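Home | Classes | Prices | FAQ | Contact

Godthorpe Kitchen Classes – Frequently Asked Questions
Updated in November, by the Godthorpe office

Do I need to know how to cook?
No. The Zamani course starts from zero. We only ask that you can stand for up to 96 minutes.

How many people are in a class?
Six at most. In Skirnley the room is bigger, but we keep the same number.

What does it cost?
The full course is $147, for three evenings. Food is included – drinks are not.

Should I bring my own tools?
An apron and a box with a lid, please. Strainers, knives and pots stay with us. 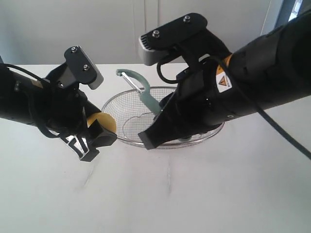
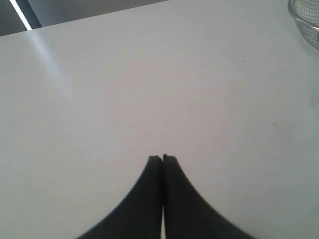 White tabletops, with the wire-mesh strainer in the first picture.

Can I change my evening?
Yes, if you write to us before noon on the day of the class. After noon the food is already bought and we cannot give the money back.

I have an allergy. Can I still come?
Please tell us when you book. We can leave out nuts and eggs, but there is always flour in the kitchen.

Is the Grikano voucher still valid?
Yes, in both towns.

Comments

pastafan: Is there parking in Skirnley?

Godthorpe office: Yes, behind the building, free after 6.

mel_b: Booked for two. Can we share one box?

rookie cook: Please bring back the soup evening!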